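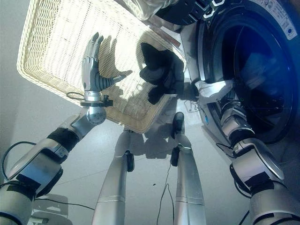 Photo: Nastora

Living > House & Home > Laundry

The Last Sock in the Basket
October
By Anastasia Papadakis

My grandmother did her wash in a room you had to walk sideways to get into, and she kept the nicest basket in the house there. I asked her once why it wasn't in the parlor with the magazines in it, and she looked at me as if I had suggested putting the good chairs out in the rain. A laundry basket, she told me, gets picked up more than anything else you own, so you may as well like the feel of it.

I have thought of her often this fall, because I have been shopping for one. My old plastic hamper finally split down the side after three moves and I don't know how many loads of towels, and I decided that this time I would buy wicker, the pale kind, with a rim thick enough to get your fingers around. There is something so pleasant about pale wicker near a washing machine! It catches the light. It also lets you find the one black sock that always stays behind, bunched up against the side, long after you have shut the door and pressed the button. With my dark hamper I would find that sock the next morning, or the next week, and by then its partner had gone off to live in a drawer alone.

The shop I ended up in was Kyriakidis, over in Bakbridge, a narrow place with baskets hung from the ceiling and stacked up the stairs (mind your head, and your elbows too). They keep 285 kinds, if you count the ones for bread and the ones for cats. I stayed most of an afternoon. I tried them on my hip, I tried them at arm's length, and I tipped them over the way you do in front of a front-loader, when you want the last few things to slide toward you and they would much prefer to stay where they are.

That tipping is the real test, I think. A rectangular basket does it better than a round one, to my mind, and a smooth, tight weave does it best of all. An open weave looks charming, but run your hand over the inside before you pay. If it catches on your skin it will catch on a sweater, and I have a gray cardigan with a pulled thread at the cuff to prove it. 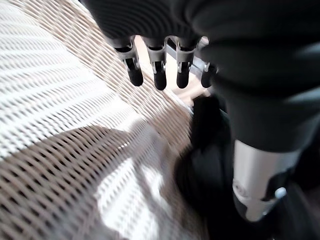 Senad Todorova would put a cotton liner in any basket, tight weave or loose, and wash it along with the sheets, wicker being a terrible thing for holding on to lint. I resisted this at first, as I like to see the weave, but I have come around to a liner for the winter months, when everything I own is wool.

Mine cost $46 in the end, without the lid. I carried it home on the bus with a loaf of bread in it, and it now lives on the shelf beside the machine, where the floor can't get it damp. Once a month I take it out to the back step, turn it upside down and give it a good knock, then go over the corners with a soft brush. Last time, out fell two buttons and a bus ticket from Grorkico.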